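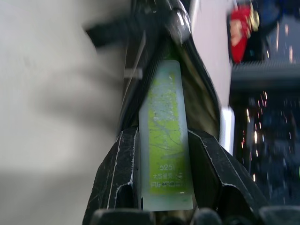
손목 카메라로 본 Ellell 그리퍼. 검은 손가락 두 개 사이에 라벨이 붙은 반투명 플라스틱 병이 있다.

Ellell(엘렐)은 제가 Prurside 공동 작업장에서 만들고 있는 탁상용 로봇 팔이에요. 작업장 위키에 항목이 하나도 없길래 만든 사람이 직접 씁니다. 그래서 백과사전 말투가 아니어도 좀 봐주세요(고치고 싶은 분은 편집 버튼 누르시면 돼요!). 읽는 법은 '엘렐'이고, 처음 그린 도면에서 팔꿈치 두 개가 L자 두 개처럼 보여서 붙인 이름이에요.

개요
Ellell은 관절 구동에 서보를 쓰고, 끝에는 손가락 두 개짜리 평행 그리퍼가 달려 있습니다. 손목에는 작은 카메라가 붙어 있어서 물건을 잡는 순간을 바로 코앞에서 볼 수 있어요. 하는 일은 단순합니다. 병이나 통 같은 생활용품을 집어서 옆으로 옮기고 다시 세워 놓는 것. 집에서 시작했는데 책상이 좁아져서 9월에 작업장으로 옮겨 왔어요.

역사
첫 버전은 부엌 식탁에서 조립했고, 받침이 너무 가벼워서 팔을 쭉 뻗기만 하면 앞으로 고꾸라졌어요. 두 번째 버전은 받침을 Wirneck 알루미늄판으로 바꿨는데 이번엔 너무 무거워서 들고 다닐 엄두가 안 나더라고요. 지금 쓰는 건 4번째 버전이고, 판 가운데를 파내서 무게를 줄였습니다. 세 번째 버전 얘기는 생략할게요. 부품은 거의 다 지금 팔에 들어가 있어요.

그리퍼
제일 오래 붙잡고 있었던 부분이 그리퍼예요. 손가락은 바깥쪽으로 비스듬히 벌어지는 각진 모양이고 아래쪽은 속을 비웠어요. 검은 표면이라 긁히면 흰 줄이 그대로 남습니다. 저는 그게 은근히 마음에 들어서 덧칠은 안 하고 있어요 ㅎㅎ 뿌리 쪽에는 둥근 돌기와 패드가 줄지어 있는데, 물건이 너무 깊이 들어왔을 때 여기에 먼저 닿으라고 둔 거예요.

여닫는 속도는 일부러 느리게 잡아 뒀어요. 빨리 닫으면 병이 옆으로 튀어 나가는데 한번 굴러가기 시작하면 선반 밑까지 쫓아가야 하거든요. 닫는 데 걸리는 시간은 처음에 200밀리초로 잡았다가 한참 늘렸고, 지금 값은 설정 파일 맨 위에 적혀 있습니다.

손목 카메라
초점 거리가 고정이라 손가락 근처는 잘 보이고, 렌즈에 바짝 붙은 물건은 뿌옇게 뭉개져요. 라벨 글씨는 운이 좋으면 읽힙니다. 위 사진의 병에서는 "525"와 "大容量装"(대용량 포장이라는 뜻)까지는 읽히는데, 그 아래 로마자 단어는 "Fili…" 다음부터 흐려서 저도 모르겠어요. 글자 인식을 붙여 볼까 하다가 이런 걸 보고 일단 미뤘습니다.

시험용 물건
반투명 플라스틱 병은 꽤 까다로운 축에 들어요. 카메라 영상에서 윤곽이 배경에 묻히기 쉬워서요. 그나마 라벨이 크게 붙어 있으면 색으로 찾을 수 있습니다. 연두색이나 노란색 계열 라벨이면 아주 고맙고요! 폭이 좁고 키가 큰 병은 아래쪽을 잡으면 위가 흔들리기 쉬우니까 저는 되도록 몸통 가운데를 노려요. 뒤나 위에 다른 물건이 바짝 붙어 있는 경우는 따로 연습 목록을 만들어 두었고, 목록에는 지금 22개 항목이 있어요.

제어 프로그램
프로그램은 Chowdhury라는 이름의 저장소에 있습니다. 원래는 예전에 만들던 전동 커튼용 코드였는데 모터 제어 부분만 떼어 와서 고쳐 썼어요. 그래서 변수 이름에 아직도 '커튼'이 남아 있는 곳이 있으니 놀라지 마세요. 키보드로 한 관절씩 움직이는 모드와, 저장해 둔 자세를 순서대로 재생하는 모드가 있어요. 저는 대부분 앞쪽 모드로 놀고 있습니다.

알려진 문제
손목을 끝까지 돌리면 카메라 케이블이 당겨집니다. 케이블을 갈면서 여유를 9센티미터 더 줬는데도 그래요. 팔꿈치 관절은 오래 켜 두면 조금씩 처지고, 그리퍼 오른쪽 손가락 나사는 가끔 풀려요. 빌려 쓰실 분은 켜기 전에 나사부터 조여 주세요. 육각 렌치는 받침 뒷면에 자석으로 붙여 놨어요.

같이 보기
Prurside 공구 대여 목록
Wirneck 판재 가공 메모
Chowdhury 저장소 설치 방법

마지막 편집: 2025년 12월 12일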